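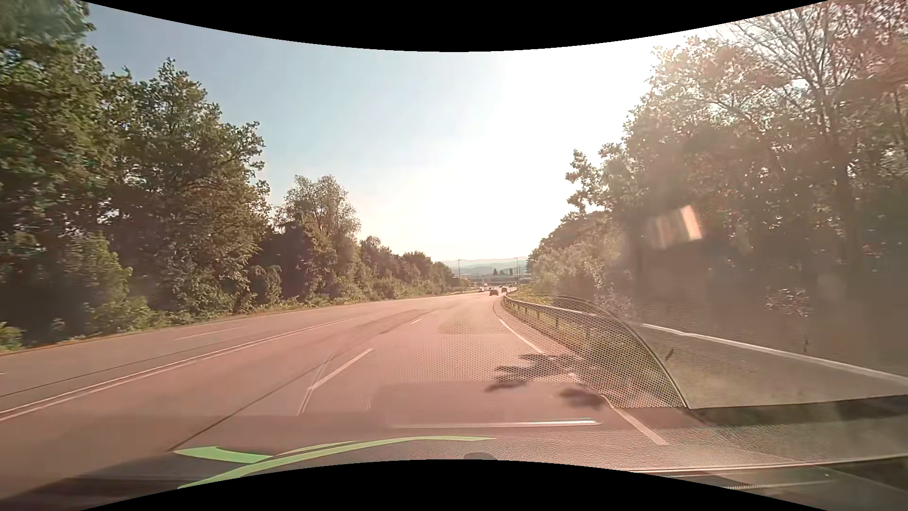

Start Themen Threads Archiv Über mich

Threads > Robotik > Vormachen statt Programmieren

25/07/2024, von Vandana Rathore

So, wie versprochen ein Thread zum Fahrprojekt. Viele von euch kennen mich nur wegen der Greifarm-Sachen, aber seit Januar bringe ich bei Kevislow einem kleinen Modell das Spurhalten bei. Per Vormachen! Also: Mensch fährt, Modell guckt zu, Modell soll es irgendwann genauso machen.

Das Prinzip ist dasselbe wie beim Arm. Beim Arm führe ich das Handgelenk und das System merkt sich, was es dabei sieht und wohin ich ziehe. Im Auto sind es eben Kamerabild und Lenkwinkel, dazu Gas und Bremse. Immer paarweise, immer mit Zeitstempel. (Die Zeitstempel! Dazu später mehr, ich bin immer noch sauer.)

Was mich anfangs total überrascht hat: Gutes Fahren ist gar nicht so ein tolles Lehrmaterial. Wenn ich brav in der Mitte meiner Spur bleibe, sieht das Modell nie, wie man von außen wieder reinkommt. Dann driftet es im Simulator ein bisschen nach rechts und hat keine Ahnung, was es jetzt tun soll. Es hat ja nie jemanden gesehen, dem das passiert ist.

Deshalb sitzt Dae-han Son jetzt viel am Fernsteuerpult. Ich lasse den Wagen auf unserem Testgelände (bei uns heißt es nur Lullgate) absichtlich leicht schräg losrollen, und er fängt ihn vom Pult aus wieder ein. Diese kurzen Korrekturen sind Gold wert, viel mehr als noch eine Stunde Geradeausfahrt.

Wir haben inzwischen 3064 Ausschnitte, davon 613 Korrekturen. Klingt nach viel, ist es aber nicht, wenn man sie nach Kurve, Licht und Verkehr sortiert. Bei manchen Kombinationen bleiben genau 2 übrig. Mit 2 Ausschnitten bringt man keinem Modell irgendwas bei, glaubt mir.

Größtes Sorgenkind gerade: Gegenlicht auf der offenen Straße. Lange, sanfte Kurve, rechts Leitplanke, vorne ein paar Autos ganz klein am Horizont, und über den Bäumen rechts ist der Himmel einfach weiß. Ich als Mensch kneife die Augen zusammen und fahre weiter. Das Modell fand die Wand aus Licht deutlich spannender als die doppelte weiße Linie.

Dazu kommen die Spiegelungen in der Scheibe. Das Lochmuster vom Armaturenbrett liegt im Bild direkt über dem rechten Fahrstreifen und dem Grasstreifen daneben, und unten schwimmen grüne Bögen herum. Mein erster Reflex war: alles wegmaskieren. Hab ich auch gemacht, einen ganzen Nachmittag lang, mit viel Liebe und noch mehr Kaffee.

Ergebnis: schlechter. Die Maske hat mir natürlich auch den nahen Teil der Randlinie mit weggeschnitten, und genau an der soll es sich doch orientieren. Also Maske wieder raus, stattdessen lassen wir die Spiegelungen drin und sammeln Fahrten mit möglichst unterschiedlichem Sonnenstand. Soll es halt lernen, durch den Kram hindurchzuschauen, machen wir ja auch.

Ähnliches Thema: Schatten von Ästen auf der Fahrbahn. Beim Vormachen lenkt man da ja nicht, man fährt einfach drüber. Dae-han hat aber am Pult ganz leicht gezuckt, weil der Schatten auf seinem Monitor wie ein Hindernis aussah. Und was macht das Modell? Zuckt auch. Jedes Mal, an jedem Schatten. So ein fleißiger kleiner Schüler!

Das ist für mich der spannendste Unterschied zwischen Vormachen am Steuer und Vormachen aus der Ferne. Im Auto spüre ich die Straße im Hintern, am Pult habe ich nur das Bild und ein bisschen Verzögerung. Die Fehler sind ganz andere, und das Modell übernimmt beide Sorten. Wir kennzeichnen jetzt bei jedem Ausschnitt, woher er stammt.

Ach ja, die Zeitstempel. Bild und Lenkwinkel liefen bei unserem Logger (heißt Skastis, ist selbst gebaut, ich darf also schimpfen) auf verschiedenen Uhren. In den Kurven hat das Modell deshalb immer ein bisschen zu spät eingelenkt, und ich hab wochenlang an der Netzarchitektur geschraubt. Es war die Uhr. DIE UHR.

Weil gefragt wurde: Nein, das Modell lenkt nicht auf öffentlichen Straßen. Dort fahre ich selbst und es wird nur aufgezeichnet. Gelenkt wird im Simulator und auf dem Testgelände, mit jemandem am Pult und jemandem am Notaus.

Nächster Schritt: gezielt Korrekturen bei tief stehender Sonne aufnehmen und Dae-han das Zucken abgewöhnen. Falls jemand von euch Erfahrung mit Polfiltern vor der Kamera hat, schreibt mir bitte, ich hab einen bestellt und noch keinen Plan, wie ich ihn befestige.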